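Brirnesham Finger Strength Records: README

Version 4, released 21/04/2019
Maintained by the Zorier Climbing Wall, Brirnesham
Contact: Genowefa Kubiak

Summary

The file holds 538 finger strength tests carried out with adult members of the wall. Each row is one test on one hand. The records are offered to coaches and students who wish to compare training plans, and they may be copied freely provided that the wall is named.

How the tests were done

Climbers hung from an 18 mm edge with one arm, using a half-crimp grip, while a load gauge recorded the peak pull. Two attempts were allowed on each hand and the better one was kept.
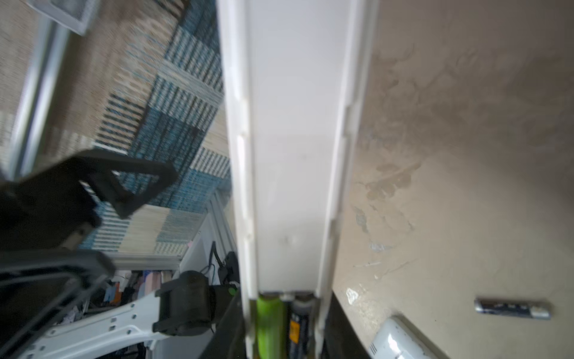
Rest between attempts was fixed at four minutes. Climbers who reported finger pain on the day were not tested – their rows were never created, so gaps in the member numbers are to be expected.

Columns

member: a number, with no link to a name
hand: left or right
peak: the best pull, in newtons
grade: hardest route climbed in the past year, as stated by the climber
plan: Hamik (long hangs) or Czarnecka (short, heavy hangs)

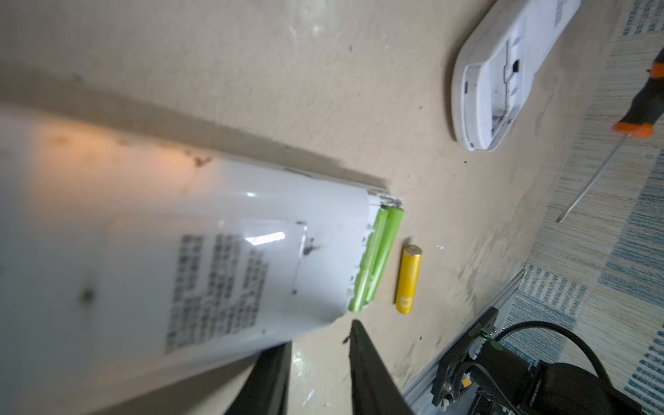
Grades are self-reported and have not been checked. Users should treat them with care, particularly at the upper end, where few climbers are represented. Printed text is not always a safe record either: paper score sheets that could not be read with confidence were left out.

Known limits

The gauge was set to stop at 550 newtons. Any row showing that figure should be read as "at least" that value. Tests made in December took place in a colder room, and no correction has been applied. 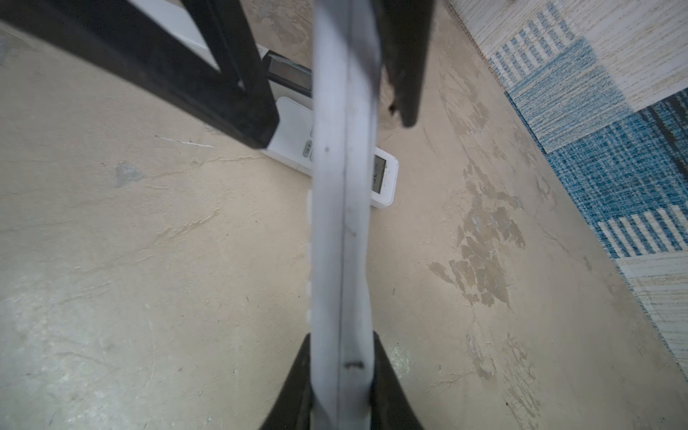 Hamik users have asked whether left and right hands may be averaged, and one wrote that "the weaker hand is the one that decides my season". Both rows are therefore kept separate, and averaging is left to the user.

Corrections should be sent to the contact named at the top, quoting the member number and the hand.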